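Chasing a grip fault in simulation before it bites on the real arm

I love a good fault hunt, and this one taught me more about our simulator than months of things going right. Back in February our arm started letting go of long objects halfway through a lift. It would pick up small blocks all day, but give it anything bar-shaped and you'd see a tilt, a twist and a drop. If yours is doing the same, grab a cuppa and work through these steps with me!

Step 1. Strip the world back

Load the smallest set of objects you can and leave the arm out for the first run. Let the physics settle for 15 seconds with nothing commanded. Anything that jitters, sinks or slides by itself has a bad collision shape, and you want to know that before you blame the gripper. Check the hinged furniture too – doors need their joint limits set, or they'll creep.
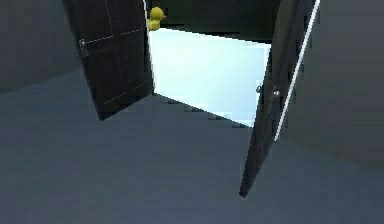 Lovside Robotics Club – Simulation and Safety Group

Once the furniture is behaving, save that world as your baseline. Ours is called Amrani, and every test in this guide starts from a fresh copy of it. Please don't skip the fresh copy. I lost a whole evening to leftover velocities from an earlier run.

Step 2. Turn the log up

Set contact logging to every physics step. The default in our Covidell build only writes a line when contact starts or ends, so a slow slip never shows up at all. Our first full log ran to 1547 lines, and the trouble began at line 292, where the force on one finger fell away while the other stayed put.

Step 3. Lift and hold

Bring the arm back in and command a slow lift of the long object, then a hold. Watch the angle of the object against the fingers. A steady tilt is fine if your planner knows about it. A tilt that keeps growing means the object is turning in the grip, and the far end can swing into whatever is nearby.

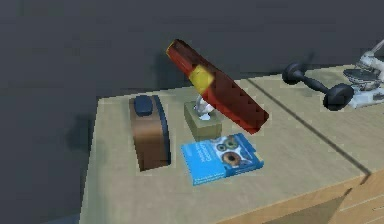

Can I fix a rotating grip just by squeezing harder?
Sometimes, but try moving the grasp point closer to the centre of mass first. Extra force can hide the fault in simulation and then crush or fling the object on a real bench.

Step 4. Fix the cause

Ours was gloriously silly. The Ilel import script had put the centre of mass at one end of every long object, so the planner was grabbing the wrong spot with total confidence. Correct the mass data, reload the baseline and run the lift again.

Step 5. Before you go near hardware

Run 80 lifts without a drop. Then take the real arm at its slowest speed, with the guard closed and a hand near the emergency stop, and use a soft foam bar for the first try. Stop at the first sign of twist and go back to the log.

Coralie Bright
Last updated 2020-07-25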